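Notes from the doors and entrances meeting, 26/03/2019

Present: Wycliffe Okoth, Kerubo Muli, two of the fitters (they had to go at half past for the Skisell delivery) and me, typing this up with a very bad biro scrawl in front of me. If I've got your words wrong, shout and I'll change them.

**Last time's notes**

Agreed, apart from the bit where I'd put Kerubo down for the letterbox samples. That was Wycliffe's job and he's done it.

**Bermúdez house, front door**

We spent ages on this one! The clients still want the extra-wide door with the side panel, and they now want it to open outwards. Kerubo isn't keen, as the porch step is too shallow and you'd have to back down it every time you let somebody in. I said I'd go round and talk it through with them on site, with a bit of tape on the ground so they can see the swing. Wycliffe will price it both ways in the meantime – inwards as drawn, and outwards with the step rebuilt. The handle is settled, thank goodness: long bar, brushed steel.

**Dirska flats**

All 18 flat doors are made and waiting at the works. The main entrance is the problem. The threshold on the drawing is too high for a wheelchair and I can't believe we all missed it, me included. Wycliffe has found a lower one in the Prasteo range and we looked at the drawing together. Kerubo asked whether it would still keep driving rain out on that side of the building, and none of us could say for certain, so she's going to ring Prasteo and ask for the test sheet before we order anything.

The fitters also asked for the hinges to be bagged per door this time and not all tipped into one box. Fair enough. I'll tell the works.

**Showroom**

The old oak door by the window is coming out and the grey one with the glazed top is going in. Kerubo would like a proper frame around it, with the seals showing at one corner, so people can see what they're paying for. I love this idea. We've got £1226 left for the showroom, and she thinks she can do it for less if we use the offcuts.
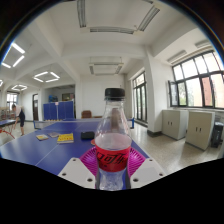 Wycliffe wondered if we should show a door closer on it too, and we went back and forth a bit. In the end we said yes, but the slim one, as the big one spoils the look of the top rail.

**Anything else**

- The warranty on closers is staying at 3 years. I'll correct the leaflet.
- Wycliffe is off for a week from Monday, so Bermúdez prices to me by Friday, please.
- Kerubo needs the key to the sample store back – whoever has it, leave it on her desk.

Next meeting is once the Prasteo test sheet has come in. I'll send a date round.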